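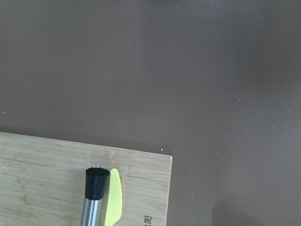 I have read four articles this spring telling me that working from the kitchen will ruin my back, my marriage and my ability to think. The cure, in every one of them, was to buy something. A desk that goes up and down. A chair with a mesh spine. One writer recommended a little lamp that copies the sunrise, and linked to the store that sells it.

I'm not saying these people are lying. I'm saying I would like to see one of them spend a month at an ordinary table and report back.

I've worked from home for 11 years. I do bookkeeping for small businesses, mostly around Candotcombe, and for most of that time I've worked wherever there was room for a laptop and a stack of receipts. My back hurts in September, when everyone's extensions run out at once and I sit too long. It doesn't hurt in July. Maybe the chair has something to do with that, but I'd look at the hours first.

What set me off was a conversation with my brother-in-law, Jaime Azevedo, who moved out to Zivthorpe last year and turned the spare bedroom into what he calls the studio. He's in insurance. He spent 3000 dollars on it before he'd worked a single day in there. The desk is a Jodix, and it remembers two heights, one for sitting and one for standing. I asked him how often he stands. He said he was building up to it.

He sent me a study, too. I read it, which I suspect is more than he did. The people in it were given a standing desk and then asked, after two weeks, if they felt more productive. Most of them said yes. Well, of course they did! Somebody had just given them a desk. Give me a desk and ask me nicely and I'll tell you I'm a new woman. There was no group that got, say, a shorter day and the same old furniture, and no one checked whether any actual work got done faster. The write-up Jaime forwarded left all of that out and went straight to a chart.

I did try. A few winters back I bought a riser, the kind you put on top of your regular table, secondhand from a client who was closing down her office. It wobbled when I typed. I used it for the whole of one tax season because I'm stubborn, and my feet hurt instead of my back, and then I sold it to a man named Vieira who wanted it for his record player. I believe he's happy with it.

The part that bothers me more is the advice about "separation." You must have a room, they say, with a door, so your brain knows when it's at work. I know plenty of people with a room and a door who answer email at ten at night. My mother did piecework sewing at the same table we ate on, and her brain seemed to know perfectly well when she was at work, mainly from the fact that she was sewing. At six the machine went on the floor and the plates came out.

I'm willing to be wrong on some of this. If you have a bad disk or your wrists go numb, see a doctor, and if the doctor says get a chair then get the chair. A screen at eye level probably is better than one that isn't – I put mine on two phone books years ago and my neck was grateful. Free, too, if you can still find a phone book.

But I'd want to hear from someone who isn't paid by the click. So if you've bought one of these desks and had it a good long while, write and tell me how often you raise it. Last week's number, please, and the motor running up and down for the kids doesn't count. I asked Jaime for his on Sunday and he changed the subject to the lamp.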